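Ustley Two-Arm Bench Kit

Two robot arms on one stand, for light assembly work at a table

Supplied by Drister. Sale, hire and training. Prices on request.

Overview

The Ustley kit is a pair of arms with grippers, a stand with a head camera, a control box and the Zirnar teaching software. It is made for jobs a person would normally do with both hands: holding a part still while another is pushed or screwed into it, turning something over, passing a piece from left to right. You stand it at a table you already own. It doesn't need a guarded cell or a bolted floor plate, although you will need to carry out your own risk assessment before anyone works beside it.

Most of our customers are colleges, small workshops and research groups who want to teach the arms a task by guiding them through it and then run it again with the parts in slightly different places. If you make the same item all day at speed, a fixed machine will do it faster and we would tell you so. The kit is for mixed work and for trying things out.

What comes with the kit

Left and right arm, silver finish, with wrist joints
Two grippers, fitted and set up before delivery
Stand with head camera
Bassey control box and mains lead
Pair of teaching handles
Zirnar software, single bench licence
Cable clips and ties
Printed set-up guide and hex keys
Spare finger set

The table, the computer and the parts you want to assemble are not included. We can supply a computer already loaded with Zirnar if you would like one, and it is usually the quicker way to get going.

The starter task

Every kit comes with a task file called Frame and Legs. It covers flat-pack furniture of the simplest sort – a plastic base with corner sockets, and pipes that go into the sockets as legs. We chose it because the parts are cheap and can be bought almost anywhere, and because it brings up most of the problems people have with two arms. The pipe is long and light, so a small error at the gripper becomes a large one at the far end. The base slides if it isn't held. The threads have to meet squarely or they cross.

The file is split into short stages so you can teach or replace one without touching the rest:

Pick up a pipe and, if needed, a coupling
Bring the two together between the grippers
Place and steady the base
Offer the pipe up to a socket
Turn the pipe, let go, take a fresh grip, turn again
Check by a gentle pull

You can change the order. Some users fit every coupling first and then move to the base, others finish one leg at a time. Both work, and Zirnar will let you save each as its own version.
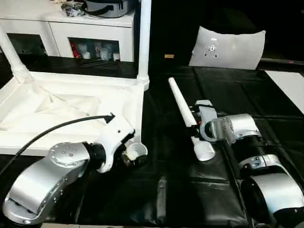 Pipe in the right gripper, white coupling in the left.
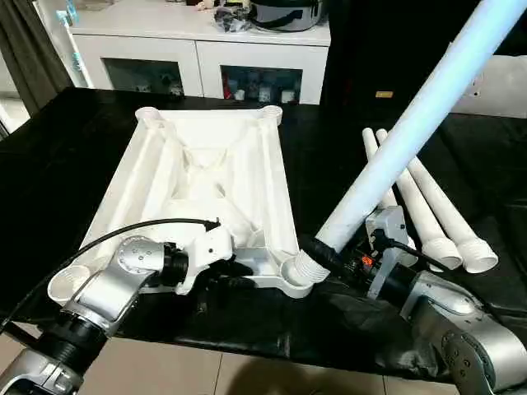

Left gripper on the rim of the base, right arm holding a pipe at the near right socket. 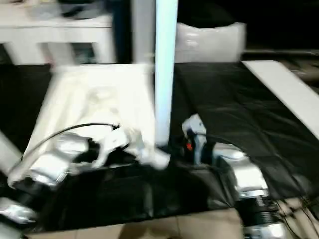 Left and right grippers near the foot of an upright pole.

Arms and grippers

The arms are identical apart from the mounting side, so a spare will fit either position once the bracket is swapped. Each can be moved by hand when the hold button is pressed. When you let go of the button the arm stays where it is.

The grippers close on a part until they reach the grip strength you have set, then stop. For smooth round pipe we suggest starting low and raising the setting a little at a time. Too much and the pipe springs out sideways when the fingers open. The fingers come off with two screws each and can be replaced with your own shapes, and we can send the drawing for the mounting face to anyone who has bought or hired a kit.

Cables run on the outside of the arms. This makes them easy to change, but they do need a bit of slack at the wrist or they will pull tight on a full turn. The set-up guide shows where the clips go. Please follow it, as trapped cables are the commonest fault we are asked to repair.

Table and lighting

Any steady table will do. It should be low enough for the arms to reach down over the work. Parts that are long, such as pipe, need clear space at the back and to the sides, and it is worth swinging the longest one round by hand before you fix the stand in place.

White parts are easier for the camera to pick out on a dark covering. Cloth, rubber mat and plastic sheet have all been used. Matt is better than glossy, but glossy can be made to work if the lamp is moved so that it doesn't reflect straight back into the camera. Creases do no harm by themselves. A loose cover can be dragged along with a part, so clip it at the corners if you find this happening.

You don't have to clear the rest of the room. Zirnar lets you mark out the area the camera should pay attention to, and shelves or cupboards behind the table can be left outside it.

Zirnar software

Teaching is done with the handles. You guide the arms through a stage, press save, and do it again with the parts moved a little. For a simple pick-up, 20 good runs is a sensible first target. Turning a thread takes longer to teach, and you should expect to record more than 100 before it copes with a pipe that starts off at an angle.

Each run is stored with the camera pictures and the arm movements together. You can play it back, trim the ends or delete it. Deleting poor runs early saves a lot of time later on. Runs can be exported to an ordinary folder and remain yours. Nothing is sent to us unless you attach it to a support request.

The software does have limits. It doesn't know what a finished leg is, so you have to tell it what counts as done. It is also weak on clear plastic and on parts that look the same from both ends – for those, put a strip of coloured tape on one end.

Hire

The kit can be hired by the month. Hire includes delivery, collection, the starter task and use of the telephone support line. If you go on to buy, the first month's hire is taken off the price. Hire kits have been used before and will show marks on the covers and fingers. They are checked and re-set between customers.

There is normally a waiting list in September when college terms start. Please book early if you need one then.

Training

Chiamaka Akande runs the training, either at your site or at our workshop. The course starts with moving the arms by hand and ends with everyone teaching one stage of Frame and Legs on their own. Groups are kept small so that each person gets a proper turn on the handles. Previous experience with robots is not needed. If you have a task of your own in mind, send us the parts beforehand and she will try them.

Servicing and spares

Fingers, cables, clips and covers are kept in stock. Arms are repaired at our workshop and we send a loan arm while yours is away. Quote the serial number on the underside of the Bassey box when you ring.

Fingers wear at the tips first. Change them as a pair, then run the grip check from the Zirnar menu before going back to work.

Ordering

Kit, complete: order code UST 604
Spare arm: state left or right bracket
Finger sets: sold in pairs
Zirnar extra licence: one per additional bench
Training: by arrangement

Delivery is to the ground floor unless agreed otherwise. The stand comes in two boxes and takes two people to lift. Please keep the packing for the arms, as they must travel in it if they ever come back to us for repair.

Page last updated 15/04/2026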